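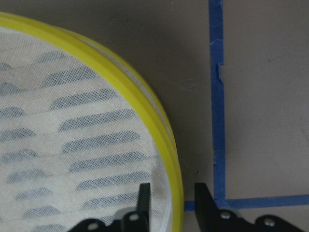 Ngaio Doolan wrote to us after the first draft that a steamer should always be lined with cabbage leaves, and that a cloth "only gives you one more thing to wash". We put this remark at the start of our report. It is a fair opinion, and half of our group had the same one in May.

Our project is about the lining of a steamer. The steamer has a round wall, yellow rims and two tiers, and it came from the Fung shop together with its mesh. We wanted to know which lining is best for small steamed food in a student kitchen, where there is one hob and little time for washing up.

Materials

We compared three linings: the fine white mesh, baking paper with holes made by hand, and cabbage leaves. We also steamed without any lining, as a control. The dough was made by Flynn Mahuika after the recipe of his course in Bradomska house. Each batch had 166 g of flour and 80 ml of water. Deok-su Kong prepared the filling and kept the kitchen notes, which are in the appendix.

Method

The water was brought to the boil before the steamer was set on the pan. Each piece was steamed with the lid on and rested for 4 minutes after the heat was turned off. Then we lifted it onto a plate and looked at the underside. If the skin was torn, we wrote "torn", even when the tear was small. In the beginning we used the word "damaged" too, but two of us understood it differently, so we removed it and repeated that part.

Washing was a separate test. Every lining which can be used again was rinsed in warm water, brushed on both sides and hung over the tap. Starch stays in the small squares of a mesh if it is left to dry there, so we wrote down the time between the meal and the washing. 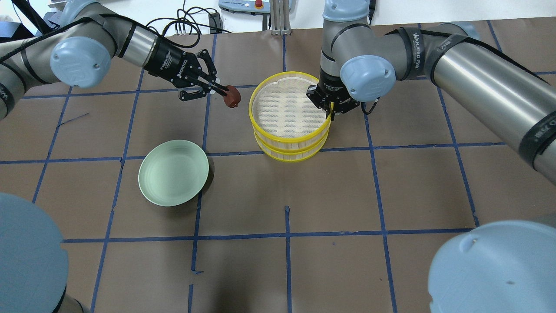
Goken Student Reports, Issue 4, page 37

Lifting the food out

This part became longer than we planned. A steamer is open only from the top and the rim is in the way of the hand, therefore a soft bun is easily pressed against the wall. It helps to take the outer pieces first, starting on the side near to you. The plate should stand close to the steamer - we used a shallow one with a raised rim, in a pale green colour, and a round piece does not roll off it so easily.

Results

Without a lining, the skin was torn in most of the batches. The slats of the base also left a mark on the dough, but Clem Cosgrove finds this mark pretty and did not want it listed as a fault. Baking paper gave the cleanest underside. It moved when the pieces were light, and twice it folded over one of them. Cabbage leaves worked well and gave a mild taste, which three of us liked. The mesh was second for the underside and first for keeping the pieces in their place.

In the washing test the mesh was easy if it was rinsed at once. After one night it needed soaking, and a little starch could still be felt with the finger.

Open questions

We did not test fish or anything with a sweet filling. The Ziser cloth arrived too late and is not included. Arnaldo Vilela has asked if the upper tier and the lower tier should be compared - we only used the upper one for the results given here, and the next group is welcome to continue with both.

Filed under: Student Projects, Food and Kitchen
Contact the editors | © Goken Student Reports | Back to top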